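Das zweite Leben der Kleidung
Wie kommunale Textilsammlungen mit wachsenden Mengen und sinkender Qualität umgehen

26. Mai 2022

Die Sammlung gebrauchter Kleidung gehört zu den ältesten Formen der Wiederverwertung im kommunalen Raum. Lange galt sie als Selbstläufer: Die Bevölkerung gab ab, was nicht mehr getragen wurde, gemeinnützige Träger und gewerbliche Betriebe übernahmen Abholung und Sortierung, und die Erlöse aus gut erhaltener Ware deckten die Kosten für den Rest. Diese Rechnung geht vielerorts nicht mehr auf. Auch in Lulitz, wo der Betrieb Savura die Sammlung im Auftrag der Stadt durchführt, wurde die Vereinbarung im April neu gefasst.

Der Anlass war nüchterner Art. Die Sammelmenge steigt, während der Anteil der Stücke, die sich ohne Weiteres erneut tragen lassen, zurückgeht. Dünne Gewebe, Mischfasern und einfach verarbeitete Nähte erschweren sowohl den Weiterverkauf als auch die stoffliche Verwertung. Ein Baumwollhemd kann als Putztuch enden oder zu Fasern gerissen werden. Bei einem Mischgewebe mit hohem Kunstfaseranteil bleibt häufig nur die energetische Verwertung, die dem Träger Kosten verursacht.

In Lulitz stehen derzeit 80 Sammelbehälter, verteilt auf 14 Stadtbezirke. Nach Angaben der Stadtverwaltung waren 91 Prozent des im vergangenen Jahr erfassten Materials grundsätzlich verwertbar. Diese Zahl umfasst allerdings sehr unterschiedliche Wege. Tragfähige Kleidung wird in zwei Güteklassen eingeteilt, die übrigen Textilien gehen an Abnehmer für Putzlappen, Dämmstoffe und Reißfasern. Der Erlös je Kilogramm unterscheidet sich zwischen diesen Gruppen erheblich, weshalb die Güte der Vorsortierung über die Wirtschaftlichkeit des gesamten Verfahrens entscheidet.

Sortiert wird nach wie vor mit Auge und Hand. Geprüft werden Kragen, Bündchen, Achselpartien und Säume, danach Verschlüsse und Futter. Erfahrene Kräfte erkennen die Faserart vielfach am Griff; das eingenähte Etikett dient der Bestätigung, sofern es noch vorhanden ist. Flecken, Löcher und verzogene Seitennähte führen zur Herabstufung, lose Knöpfe dagegen nicht.
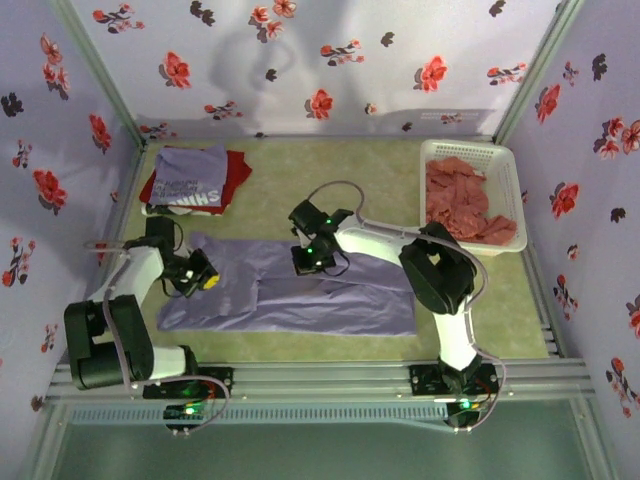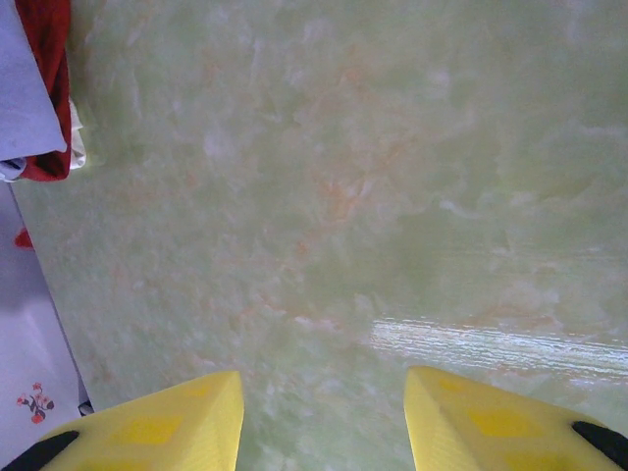
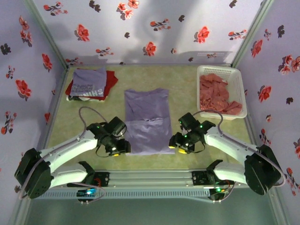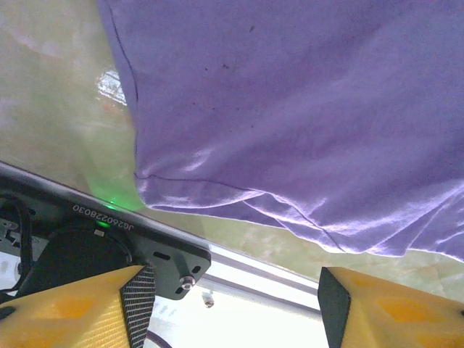
Die neue Vereinbarung legt erstmals fest, welche Nachweise der Auftragnehmer über den Verbleib der Ware zu führen hat. Bislang endete die Berichtspflicht mit der Übergabe an den Großhandel. Künftig ist anzugeben, an welche Abnehmer die einzelnen Güteklassen gehen und ob diese ihrerseits weiterverkaufen. Als Zwischenhändler tritt für Lulitz das Handelshaus Kalogeropoulos auf, das sich zur Offenlegung der Empfängerländer bereit erklärt hat. Die Stadt verspricht sich davon eine belastbare Antwort auf die Frage, die in Bürgerversammlungen am häufigsten gestellt wird: wohin die Kleidung gelangt.

Offen bleibt der Umgang mit Fehlwürfen. Feuchte Textilien, einzelne Schuhe und Hausrat gefährden den Inhalt ganzer Behälter. Eine durchnässte Decke genügt, um darunterliegende Stücke unbrauchbar zu machen. Die Verwaltung setzt hier auf verständliche Hinweise am Einwurf und auf kürzere Leerungsabstände an den stark genutzten Standorten. Ein Abbau einzelner Behälter wurde erwogen, vorerst aber zurückgestellt - die Erfahrung anderer Kommunen zeigt, dass sich die Ablagerungen dann lediglich an benachbarte Plätze verlagern.

Parallel dazu ist unter dem Namen Rernetton ein Vorhaben angelaufen, das bei der Nutzungsdauer ansetzt. In Räumen der Volkshochschule werden Ausbesserungskurse angeboten, ergänzt durch eine Tauschbörse für Kinderkleidung und eine Beratung zur Textilpflege. Vermittelt werden das Stopfen von Strickwaren, das Ersetzen von Reißverschlüssen und das Kürzen von Hosen. Die Kurse sind gebührenfrei, das Material wird aus Mitteln der Abfallberatung gestellt. Nähmaschinen stehen zur Verfügung, eigene Geräte können mitgebracht werden.

Der unmittelbare Beitrag solcher Angebote zur Abfallvermeidung lässt sich schwer beziffern. Die Stadt verzichtet deshalb auf Mengenziele und wertet stattdessen aus, welche Schäden an den vorgelegten Stücken auftreten und welche davon sich mit vertretbarem Aufwand beheben lassen. Die Ergebnisse sollen in die Beschaffung der städtischen Dienstkleidung einfließen. Für die Ausschreibung der Arbeitskleidung des Bauhofs wird bereits geprüft, ob Ersatzknöpfe, verstärkte Kniepartien und nachbestellbare Reißverschlüsse verbindlich verlangt werden können.

Für die Abgabe selbst gelten unverändert einfache Regeln. Kleidung ist sauber und trocken in verschlossenen Beuteln einzuwerfen, Schuhe sind paarweise zusammenzubinden. Bettwäsche, Tischdecken und Gardinen werden angenommen, Teppiche, Matratzen und stark verschmutzte Textilien nicht. Größere Mengen, etwa aus Haushaltsauflösungen, nimmt der Wertstoffhof während der üblichen Öffnungszeiten entgegen - eine Anmeldung ist hierfür nicht erforderlich.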